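The tag, the tracker and me

Monday, April 4, 2022

I have spent most of this year arguing with a square.

The square is a printed marker, black border on white card, of the sort that tells a camera where it is by looking blocky and unmistakable. Our method leans on it. You pick up the hand-held gripper, wave it about doing something useful, and a program called Gusura works out afterwards where your hand went by tracking whatever the wide lens could see. What Gusura can't do alone is tell you how big anything was. It will happily give you a path that is the right shape and the wrong size, like a flat-pack wardrobe assembled from memory. The card has a known width, so the card settles the matter.

The usual way is to stick the tag on the desk and make sure you look at it at the start. I wanted to know what happens if a person holds it up instead, as people in a hurry do.

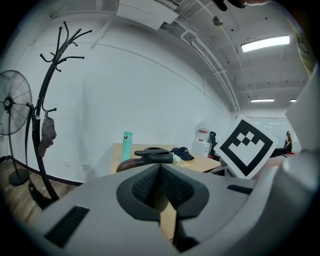 posted by the Worden bench diarist

The trouble with a hand is that it is attached to somebody. Gusura assumes that the world stays put and the camera moves, a fair assumption about walls and a poor one about colleagues. If the card drifts while the gripper is also moving, the drift gets quietly folded into the scale, and you find out much later, when the arm reaches for a cup and stops short of it with great confidence.

So we recorded 100 clips with the tag fixed down and 100 with it held, same room, same tasks, and ran the lot through twice. First the plain version, which trusts every sighting of the tag. Then Udik, our own small addition, which compares the tag against the rest of the room and throws out any sighting where the two disagree about who is moving.

With the tag fixed, Udik did nothing at all, and I was delighted. With the tag held, the plain version gave us paths that were too long, nearly always too long, and I still can't say why it should lean that way. Udik pulled most of them back. It did best with plenty of clutter in view, since bare white wall gives a tracker very little to hold on to. I have stopped tidying the lab on scientific grounds.

It failed on 3 clips, all with the card at a steep tilt. A tilted square seen through a fisheye lens has two believable poses, and Udik picked the wrong one and stuck to it. I tried averaging the two, which gave a third pose that nobody could have held without breaking a wrist.

There is a cheaper fix, obviously: tell people to put the card down. I wrote that in the instructions in bold last August and you can guess how many clips it changed.

Next is Leka, the bigger set, 1000 clips and several rooms. I'd like to see whether the too-long business survives a change of building. I also need to reprint the card, as the current one has picked up a bend and a bent square is a whole other argument.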